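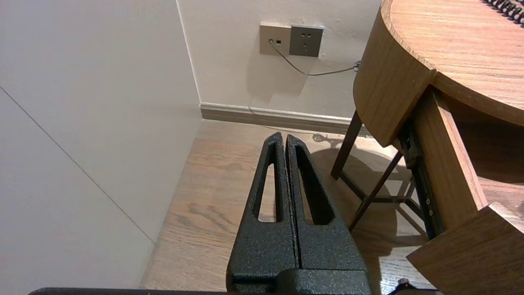

How to Get Past the Silon Gate in Plerton

Plerton is a side-scrolling platformer that is very fond of its spikes, and the Silon Gate is where most first runs go to die. I have died there more than I care to put in writing. Here is the route I use now.

Before you go in

You need the Rope Boots from the Stiretti shop, which cost 369 coins. The shopkeeper will also try to sell you a lantern for 200. The lantern is very pretty and lights up a part of the cave that was already lit. Save your money.

If you're short, go back one screen and break the clay pots above the waterfall. They refill whenever you leave the area, a fact the manual keeps to itself.

The lower hall

1. Enter from the left and stand still. The first crusher drops on a timer that starts when you cross the doorway, so running in only gets you flattened with better posture.

2. When it lifts, run under it and jump at the cracked tile. Hold the jump button all the way. A short hop lands you on the bat.

3. Grab the rope and climb until your head touches the ceiling. Wait for the second bat to turn around, then let go and steer right.

4. Drop through the gap next to the blue torch. It looks like a pit. Most of the things in this hall that look like pits are pits, but you can trust me on this one.

The Nambiar fight

Nambiar is the big stone head at the end. It has 4 attacks and announces three of them by opening its mouth. The fourth is the floor wave, which comes with no warning at all, so stay on the raised block whenever you aren't swinging.

Hit it only when the eyes are open. Two hits, back to the block, repeat. Greedy players go for a third hit and get to see the lower hall again.

When it breaks apart, stay away from the rubble until the music changes, as the pieces still do damage.

Saving

The save statue is through the door on the right. Use it before you open the chest, which has a bat in it. My score at this point is usually 2,446, and the bat has never once been impressed.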